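Lecture 8: Perception and planning for the dish rack task

Handout, 16 July 2018

Where we are: last time we finished the control loop and both arms could follow a joint trajectory without shaking themselves silly. Now comes the fun part, getting from camera pixels to a plan the arms can carry out. We will use the dish rack as our running problem for the rest of the unit, and I love this one, it has a bit of everything!

Why dishes are hard for the software

A plate is a friendly object when it lies flat. From above you get a big round blob, and the Nisik segmenter finds it nearly every time. Stand the same plate up in a rack and it turns into a thin sliver of pixels. Same object, completely different shape to the detector. Your perception code has to handle both cases, and it has to report which case it thinks it is looking at.

Color helps, but don't lean on it too hard. A woven plate and a speckled one carry lots of texture, and a rim pattern can fool an edge detector into finding a smaller circle inside the real one. Fit the outer edge first, then check it against the depth data.

The rack is its own headache. Thin wire gives very patchy depth. We don't try to reconstruct it from the point cloud at all. We fit a known rack model to the rim and read the slot positions off the model.

The planner state

Guven (our planning library) keeps one record per object: pose, class, confidence, and one of the states FLAT, UPRIGHT or HELD. Each arm has its own record too, with a gripper state and a goal. Try filling in these records by hand for the moment below before you look at what your code prints. The left gripper is at the black plate, and the black plate, the yellow dish and the white cutting board are all standing in the right half of the rack. Five round dishes lie on the table to the left. Is the black plate UPRIGHT or HELD? One view can't settle it, so your code needs the gripper width reading as well.
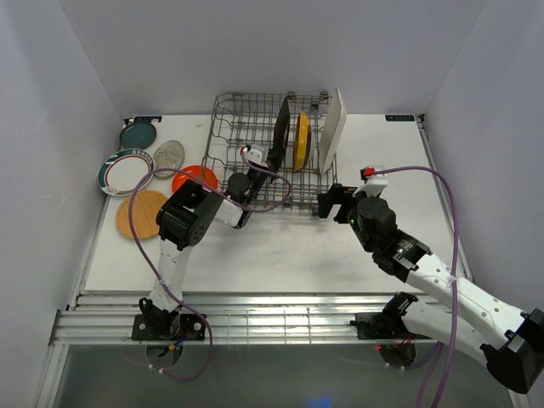
Keeping two arms out of trouble

Both arms share the space over the rack, so we plan with a lock. An arm must own the rack region before it enters, and it gives the region back once its wrist is clear. Simple, and a great place to start. The cost is waiting time, and you will see plenty of it in the Sestetti timeline viewer.

Cables count as obstacles! The collision model covers the links and the camera housings, but a loose loop of cable moves with the wrist and is easy to forget. We pad the forearm shapes to allow for it.

Planner settings for the lab

Timeout: 200 ms per query
Retries: 2
Random seed: 202 (please keep this one so we can compare runs)

To do before next lab

Read the Baek notes on grasp scoring, the section on thin objects. Then write a function that takes a fitted circle and a depth patch and returns FLAT or UPRIGHT with a confidence. Test it on the recorded frames first, then on the live cell. Bring your failures along, they make the best discussion.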